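**Ribbed cotton bedspread keeps shrinking on one side**

Posted by Elaine Siqueira in Laundry & Fabric Care

I bought a ribbed bedspread from Lidier in May, pale pink, queen size. It has been washed twice on cold and dried on low. The side edges still reach the bottom of the mattress, but the length has pulled in and the foot end no longer tucks. The tag says 400 g and "wash with like colors," nothing about shrinking. Can I get the length back, or should I try to return it?

---

**Tharindu Patwary**

Raised rib fabrics pull in across or along the ribs depending on how they were woven, so one direction often goes before the other. Soak it in lukewarm water with a capful of hair conditioner for 2 hours. Press the water out in a towel, don't wring. Lay it flat and pull gently from the short ends, working a hand's width at a time, then leave it flat until dry.
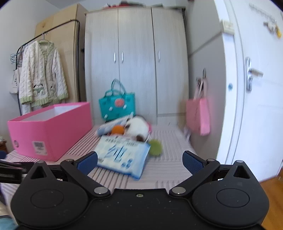 Pale surface with raised parallel ribs.

I got most of the length back on mine this way – it took two rounds. Skip the dryer from now on, even on low. Ironing flattens the ribs, so I'd leave that out too.

---

**Dinesh Mondal**

just buy a king next time

---

**Sajib Samarakoon**

Check the return terms before you soak it. I had a throw from the same shop and they took it back after washing, but only with the tag still sewn in. I emailed them at 11 at night and had a label by morning. If they say no, do what Tharindu said. Vinegar did nothing for mine.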